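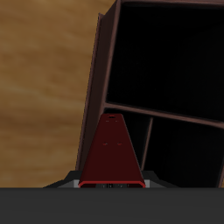

Wood-grained surface, brown shelving. Rendered.

1/ Finished the URL migration for the Nkosi catalog site on Tuesday. Posting the notes as a thread before I forget the order things happened in. Mostly redirects, some caching, one bad regex.

2/ Starting state: 391 indexed URLs on the old site, three path schemes, no consistent trailing slash. The oldest scheme used query strings for product categories. The newest used the category name twice, for reasons lost to the previous contractor.

3/ First job was an inventory. Sources: the XML sitemap, server logs, the search console export, and a crawl. No two agreed. The sitemap listed pages that returned 404. The logs had live pages that nothing linked to.

4/ I merged all four into one sheet, one row per URL, with columns for status, canonical tag, inbound links and target. If you only do one thing from this thread, build that sheet before touching the server config.

5/ Of the full list, 59 URLs had no sensible target on the new site. Discontinued product lines, mostly. These return 410. Sending them all to the homepage is common practice and search engines tend to treat it as a soft 404 anyway.

6/ The rest got one-to-one 301s. I used a map file on the server, keyed on the normalized path. Pattern rules came second, only for the query string scheme, where the category ID could be looked up directly.

7/ Normalization order matters. Mine: lowercase the path, strip the trailing slash, collapse double slashes, then look up. Query parameters are dropped unless they are on an allow list. Campaign tags are on the allow list.

8/ The bad regex. I had a rule for /fastham/ pages (the Fastham showroom section) that was missing its start anchor. It also matched /delivery/fastham/ and sent people asking for delivery times to a page of opening hours. Live for 2 hours. Anchor your patterns.

9/ Chains. The old server already had redirects from an earlier move, so a naive import gave us chains of up to four hops. I flattened them with a short script: follow each target until it stops changing, write the final value back, fail loudly on a loop.

10/ It found one loop. Carnham showroom page to store finder, store finder to Carnham showroom page. Browsers had been giving up on it since the earlier move, and the logs show the requests.

11/ Caching. 301s are cached by browsers for a long time if you don't set a header. For launch I served everything as 302 with a short max-age, checked the logs overnight, then switched to 301. A wrong 302 is a small problem. A wrong 301 sits in somebody's browser until they clear it.

12/ The CDN needed a separate purge. It had cached 404s for several of the new paths because the staging crawl hit them before the pages existed. Symptom: page works from the origin, fails from the edge. Check response headers before you start rewriting config.

13/ Internal links. The CMS stores absolute URLs inside body text, so the redirects hid a lot of stale links. I ran a search and replace on a database copy, diffed the output, then ran it on production. Navigation and footer were hard-coded in the template and done by hand.

14/ Canonical tags were still pointing at the staging host on 13 pages. The template was fine — those pages had a manual override in the CMS. Cleared the overrides and added a build check that fails if the staging hostname appears anywhere in the output.

15/ Testing was a plain loop over the sheet: request the old URL, record each hop, compare the final URL and status with the expected values. It runs in under a minute. It now runs after every deploy, and it would have caught the regex in post 8 if I had written it first.

16/ The Bekton subdomain is not part of this. It runs on a separate server with its own certificate and its own redirect file, which I have not read yet. Planned for August.

17/ Someone asked about the old domain's certificate. Keep it renewed for as long as the redirects are up. An HTTPS request to an expired certificate shows a warning before any redirect is sent, so most visitors will leave at that point.

18/ Still open: image URLs. The old media paths get a steady trickle of hits from forum posts and old email newsletters. I'm leaning toward serving the files from the old paths unchanged — the disk usage is small and the mapping would be tedious.

19/ The flattening script needs cleanup before I share it. It currently assumes a two-column CSV with no header row and will quietly eat your first redirect if there is one.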